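Chopstick drive at the Comdale community kitchen passes its goal

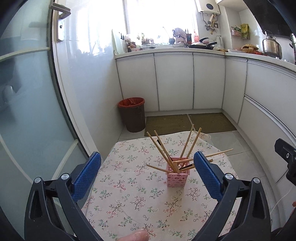
Page last changed: 2004-07-18

Well, we did it! When I first asked for spare chopsticks for the Comdale kitchen back in June, I was hoping for 300 and would have been happy with half that. The final tally from the drop-off boxes is 2,087. I had to read the number twice, and then I went and made myself a cup of tea.

For anyone who missed the first item, the kitchen runs a noodle lunch every other week and we kept coming up short. People were eating soup noodles with salad forks (it can be done, but it's a slow and splashy business). So we put boxes out at the Mesirholm branch library and at the Lei grocery on the corner, and asked folks to empty out that one drawer everybody has.

And what a mix came in. Plain light wood, dark ones with black ends, long cooking ones, kids' ones, a whole lot of takeout pairs still in the paper. We're keeping the takeout pairs for the picnic and the street fair and putting the good wooden ones into regular use. Odd singles are welcome too, by the way. I've got a bean patch at home that needs stakes, and the craft group has already asked for a bagful.

The little pink plastic basket with the round holes is my favorite way to set them out. It sits on the printed tablecloth, the one with the berries on it, and you just reach over and grab what you need. They do stick out every which way, and you may have to hunt a bit to find two that match. I've looked at proper upright holders in the Skundemix catalog, but I like the basket and it rinses out in a second, so I'm in no hurry.

We still need a few things. Soup spoons, the deep kind, are at the top of my list, and we could use 2 more big strainers. If you have a tablecloth you're tired of, bring that along as well, stains and all, and I'll see what I can do with it. Please no more chopsticks for now! The boxes at the library and the grocery have been taken in, and the shelf over the sink is full.

Next noodle lunch starts at noon and there are 6 places left at the early sitting, with plenty at the later one. Sign up on the sheet by the kitchen door or leave a message on the machine. It's sesame noodles this time, cold, with cucumber, and a pot of broth on the side for those who want it.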